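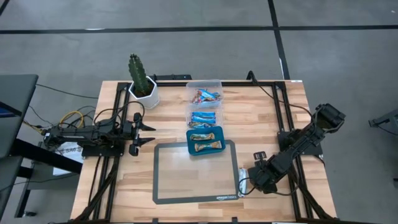 Última actualización de esta página: agosto, 16:40 h

La celda de Harkcombe ocupa menos sitio que una mesa de comedor. Son dos brazos negros montados sobre perfiles de aluminio del mismo color, un tablero de madera clara y, en medio, los recipientes con las barritas que hay que pasar al mantel. El trabajo de verdad empieza antes de que se mueva nada.

El taller ocupa una nave de 1938, con un suelo que nunca estuvo del todo nivelado. Por eso la puesta a punto arranca por el marco. Se repasan los tornillos de los perfiles y después las bases de los dos brazos, que van sujetas a los laterales. Una base que cede un milímetro se nota mucho más en la punta de la pinza.

Luego vienen los brazos, uno cada vez. El izquierdo se deja tendido, casi paralelo al tablero, con la pinza abierta, y se comprueba que los dos dedos cierran a la par. Con el derecho se mira sobre todo el codo. El programa de calibración, Kolari, pide 40 posiciones por brazo y tarda alrededor de 300 segundos si no se interrumpe.

Los cables dan más guerra que los motores. En el lado izquierdo salen en bucle por detrás del brazo, junto a uno amarillo enrollado, y hay que dejarles holgura – pero no tanta como para que se enganchen al girar. El manual de Stöcker recomienda revisarlos cada semana. En Harkcombe lo hacen cada mañana.

Las barritas se reparten en dos recipientes de plástico transparente y una bandeja azul verdosa. El plástico transparente da reflejos, y los envoltorios brillantes también, así que conviene fijar la luz antes de calibrar las cámaras. El mantel, de borde gris oscuro, se coloca siempre en el mismo punto y vacío.

En el cuaderno de Zivach, la empresa que lleva el mantenimiento, la última intervención es la número 356: cambio de un dedo de la pinza derecha y recalibrado completo.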